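3.2 Cleaning implements and their storage between uses

The household survey recorded which implement was used for each item of tableware, where that implement was kept when not in use, and how long it had been in service. Households in Trastlow were visited once in the summer and again in December, so that any seasonal change in washing-up habits could be detected. Of the 143 households that completed both visits, 59 kept more than one implement at the sink. The remainder relied on a single sponge or brush for all tasks, including the wiping of worktops.

Implements were sorted into 4 classes: two-layer sponges, plain sponges, woven cloths and brushes. Steel wool was left out of the analysis, as few respondents used it on plates. Where a household could not say when an implement had been bought, the age was entered as missing and no estimate was made. Storage was coded as dish, rack, hook, sink edge or other. The code "dish" covered any shallow vessel, whether or not it had been made for the purpose, and in practice most of these were old saucers or small plates no longer used at the table.

The distinction between a storage dish and an item waiting to be washed gave some difficulty. In the pilot round, fieldworkers entered a plate beside the sink as storage if a sponge was near it, which inflated the figure for that class. The coding sheet was therefore changed: a vessel counts as storage only if the implement rests in it, or if the respondent states that it normally does. The revised sheet follows the layout proposed by Czerwiński, with the addition of a free-text line for shared kitchens. Agreement between coders improved after the change, and entries from the pilot round were recoded from the original notes.

Figure 4 relates to the two-layer class and to the separation rule.
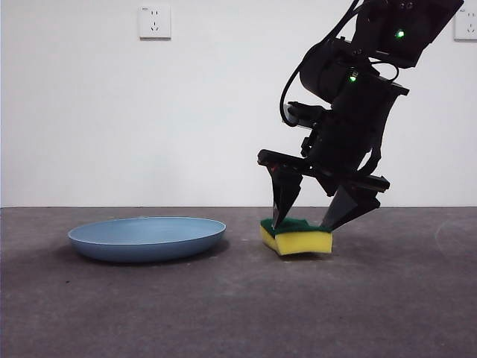 Figure 4. Two-layer sponge and shallow plate, placed apart.

Wear was assessed separately for the two layers of a sponge. The scouring layer usually flattens first along the edge that the user favours, while the foam tears at the corners, and a single score for the whole implement hides this difference. In the type shown in Figure 4 the yellow foam base is much the thicker part and the dark green scouring layer is comparatively thin, so thickness was measured for each layer and not for the sponge as a whole. The same figure would be coded "other" for storage under the revised sheet, as there is bare floor between the sponge and the light-blue plate and the plate is empty. The Honik scale was used for the foam. No published scale was found for the scouring layer, and a simple five-point score was drawn up from the pilot material.

In total, 390 implements were scored. Those held at the Florine store were kept in paper bags at room temperature and examined within two days of collection. Results by class and storage code are given in Section 4.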